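March, late evening, kettle on

I meant to write this up at lunch, but by lunch I had my sleeve rolled up and an ice pack on my thumb, so it has had to wait until now. I'm fine! It is a pinch and a purple nail, and I have done worse with a kitchen drawer. Still, Adesuwa Odukoya made me fill in the whole form, and she was right to, bless her.

The morning started so nicely. We were on the towel folding again, the arm we call Shawky working at the old wooden table, and it got through 50 folds with hardly a fumble. I had my tea and my notebook and was feeling rather proud of us all. Then somewhere in the next set it stopped over the towel with the jaws wide open and sat there. The screen said "grip complete," which was plainly nonsense with nothing between the fingers.

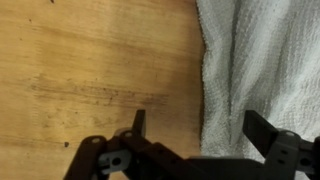
What went wrong, as far as we can tell

The jaw position is supposed to read 1,029 when it's all the way open. The log had it stuck at 919, and the controller (the Bestidex box, which I have never quite loved) took that to mean it was holding cloth. So it waited for a lift command, and I, thinking it had simply frozen, pressed pause on the screen and reached in to straighten the towel. Pause is only pause. The reading came back all at once, the program decided it had missed its grip, and the jaws shut on my thumb as quick as you like.

Adesuwa hit the red stop from across the room, and then had to release the motor by hand to get me out, talking to me very calmly about her sister's wedding the whole time.

We found a connector behind the gripper that wiggles when you touch it. That may be the whole story or it may be half of it. Gravuston are sending a new cable and want the log, which I have sent them, all 9 pages.

Until then Shawky is off, with a tag on the plug in Adesuwa's big square handwriting. New rule, starting tomorrow: red stop first, hands second, even for a crooked towel. I have to tell the others at the morning meeting and I'm a little embarrassed, but I'd sooner be teased than have one of them do the same.

Thumb is throbbing. Tea, two crackers, bed.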